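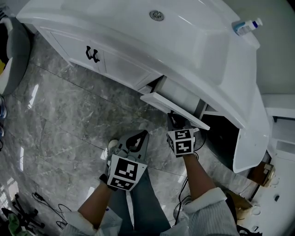 Anyone who can follow a cake recipe can make a bar of soap, Yesenia Agudelo told me before I had my coat off, and "the people who think they can't are usually the ones who end up making too much of it."

By Mansa Essien
December

I'll admit I went to Trilldale a skeptic. I buy whatever soap is near the register. Two hours in Agudelo's kitchen and I came home with a list of oils and a real wish to own a stick blender that never goes near soup.

Agudelo sells her bars under the name Cele, mostly at the winter market in Totport and through a couple of shops along the river. A good batch day gives her 200 bars. She started with one bread pan and a library book, the winter her hands cracked so badly from restaurant dish work that she couldn't button her own shirts.

"I wasn't looking for a business, I was looking for something that didn't sting," she said. "My first batch was terrible! It was soft as cheese and it smelled like a fryer. I used it anyway, every bit of it, and I was so proud."

What went wrong with it? She had guessed at the amounts. Soap happens when fat meets lye, and every fat needs its own amount of lye, so the whole thing rests on the scale. Olive oil wants one number and coconut oil wants another, and if you swap them without doing the math again you get either a greasy bar or a harsh one.

"Weigh everything. Weigh the water," she said. "I have friends who cook like angels and never touch a measuring cup, and I tell them, I love you, but you can't do that here."

I asked about the lye, which is the part that scares me. She was quick to say that it should scare me a little. She wears goggles and long gloves, keeps the window open, and always pours the lye into the water and never the other way around. Her kids are out of the kitchen until the pouring is done. Once the soap has fully turned, she said, a well-made bar has no lye left in it, and she enjoys watching people at the market take that in.

Then she got going on olive oil and I could hardly keep up. A bar made with nothing but olive oil takes forever to harden and feels a bit slick at first (she has heard "slimy" and doesn't argue), but leave it on a rack for most of a year and it becomes, in her words, "the kindest thing you can put on your face." Coconut oil gives the big bubbles everybody loves and can be drying if you use a lot of it. Most of her bars are a mix of the two with some shea butter for hardness.

The scents are where she plays. Her best seller is plain lavender, which she finds slightly boring. Her own favorite is one she calls Tralley, after the street she grew up on, with rosemary, orange and a spoonful of ground coffee stirred in at the end.

"My aunt had coffee on the stove all day and there was a rosemary bush by her steps as big as a car," she said. "So that's what it smells like. People pick it up and make a face, and then they pick it up again."

Citrus gives her trouble. Orange oil smells wonderful on pouring day and then fades, and she has tried clay, she has tried stronger orange, she has tried mixing it with lemongrass. The lemongrass helped. She is still working on it and seems delighted to have a problem left.

After pouring, the molds get a towel over them and sit for 48 hours before she cuts. That's the hard part for her, because she wants to look. Then come the weeks of curing, with the bars stood on edge so air gets to all sides. Her spare bedroom is given over to racks from September on, and guests sleep in there among them and go home smelling fantastic.

I wanted to know what she would tell a beginner. Start small, she said, with a recipe that somebody else has tested, and run it through a lye calculator even so. Leave out the scent and color the first time. Two pounds of oils is plenty. Write down the date and what you did, down to which bottle of oil, "because you will make one perfect batch by accident and you'll want it back."

She also had plenty to say about soap dishes, all of it firm. A bar sitting in a puddle will turn to mush no matter who made it. Get a dish with slats, or set it on a folded washcloth and let it dry out between uses.

Before I left she cut me an end piece of Tralley, too crooked to sell. It's by my kitchen sink now. I made a face, and then I picked it up again.

Agudelo is teaching a beginners' class in Totport after the holidays, and goggles are provided.

Contact us | Copyright Trilldale Makers' Page | Back to top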